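Pravetel cell group, minutes of the April meeting
Present: Arnaldo Macedo (chair), Vira cell operators, Amaral (gripper supplier) by phone
Apologies: Telis, again

1. Drop fault on the Vira cell

The group went over the banana task, which has one banana, one basket and one instruction.

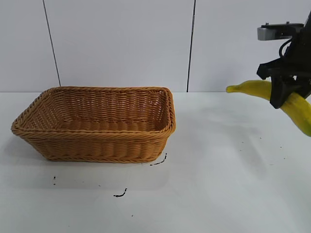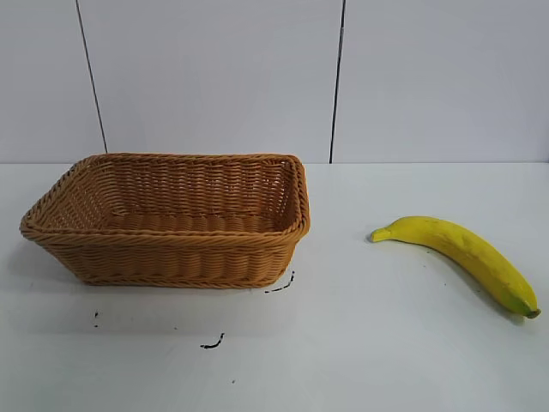
Item 1, Vira cell: banana in the gripper (first), banana on the table (second). Basket empty in both.

Arnaldo reported that the controller logged 12 successful placements in a shift when the basket received none. The arm opens short of the rim, the fruit lands on the table, and the software congratulates itself. The success check looks at whether the fingers have opened. It does not look in the basket. Several people asked who wrote the check. Arnaldo said he did, and moved on.

Amaral's view is that the gripper did as it was told. The operators' view is that Amaral says this every month.

2. Safety matter

After the second drop an operator reached in to pick up the banana and the arm began its next cycle. She got her hand out in time. The hold button had been pressed, but hold only pauses the script for 105 seconds and then carries on without a word. This was in the manual, on a page none of those present had read.

Agreed: hold stays held until someone releases it at the panel. Until that change is in, use the emergency stop before reaching over the table, every time, including for fruit.

3. Actions

Arnaldo: rewrite the success check so it involves the basket.
Operators: mark the 12 logged runs as failed.
Amaral: send the release timing data promised in the last minutes.
Telis: to be told about all of this.

4. Any other business

The dark marks on the tabletop were raised. No one claimed them. Carried over.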